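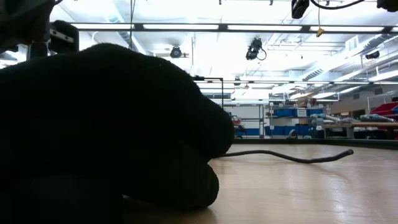 Fig. 4. Black rope on the bench, cut end to the right. Blue storage bins on the shelving behind.

4. Cutting and stowing rope

The Tralik shelving is supplied with bins and a sheet of blank labels. The bins will get used. The labels are up to you, but we have met a good many owners hunting through every bin they own for a piece of rope they cut on Tuesday.

4.1 Before you start

1. Clear a stretch of bench long enough to lay the rope out. Moving the clutter to the other end counts.
2. Wipe the wood down. Grit works its way into rope and stays there.
3. Check the light. A pale top under overhead lamps will glare at you, so stand where you can see the cut end properly.

4.2 Cutting to length

1. Lay the rope flat and smooth out the waves by hand. Do not pull it tight, or your 900 mm piece will be shorter than 900 mm when you let go.
2. Measure twice. Everyone knows this one and does it once.
3. Wrap tape over the mark and cut through the middle of the tape, square across.
4. Look at the end. The core may be a lighter colour than the outside; this is not a fault and we would be grateful for fewer letters about it.

CAUTION: Keep your free hand well back from the blade. Do not cut towards the rail at the far edge of the bench - the rail will win.

4.3 Stowing

1. Coil anything over 400 mm. Shorter pieces can lie straight in the bin.
2. Put one thickness in each bin.
3. Write the length and thickness on the label in letters you can read from the bench.

NOTE: Offcuts under 22 mm are rubbish. You will keep them anyway, so give them a bin of their own and label it truthfully.

For spare bins and labels, see section 7.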